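**Winter closure at Markholm Lock: notice and member comments**

**Skultness Navigation Office** wrote on October 17, 2026:

Members are advised that Markholm Lock will close to all craft for 9 days in November while the lower gates are rehung. The towpath will stay open on the east side only. Boats over 7 tons that need to winter above the lock should pass through before the closure begins. Requests for late passage should be sent to the office in writing.

**T_Eklund** wrote:

I thank the office for the notice. The anniversary gathering at the lock drew 280 visitors and 92 boats, and several owners are still moored on the Zato reach. Were they told directly, or is this posting the only notice they will receive?

Tormod Eklund, Mooring Representative

**pfeiffer_basin** wrote:

Owners at Pfeiffer Basin received a letter. I cannot speak for Zato. I would also ask that the water point at the lock be kept running during the work, as it is the only one on that stretch. Crews walking the towpath depend on it to refill their bottles.
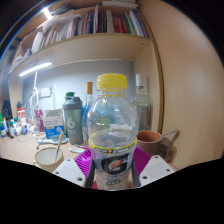
*Clear drinks bottle with a yellow screw cap.*

The nearest alternative is at Skultness, on the far side of the road bridge, and the path there is poorly lit after dark.

**Skultness Navigation Office** wrote:

Letters were sent to all registered owners. Visiting boats were given a printed card at the gathering. The water point shares a supply with the lock and must be shut off for the full closure.

**northbank_reader** wrote:

I must disagree with the choice of dates. The gates were reported as leaking last spring, and the work could have been done after the new year, when hardly anyone moves. The office appears to have given more thought to the contractor than to the boats.

**T_Eklund** wrote:

I do not share that view. High water after the new year stopped the last repair twice, and we paid for both delays. My concern is limited to the notice — a printed card is easily lost, and some crews left before the cards were handed out.

**northbank_reader** wrote:

The high water is a fair point. I still hold that members should have been consulted on the dates.

**Skultness Navigation Office** wrote:

The office will place signs at both ends of the Zato reach and at the lock landing. Requests for late passage remain open, and owners should include the boat's name, length and present mooring.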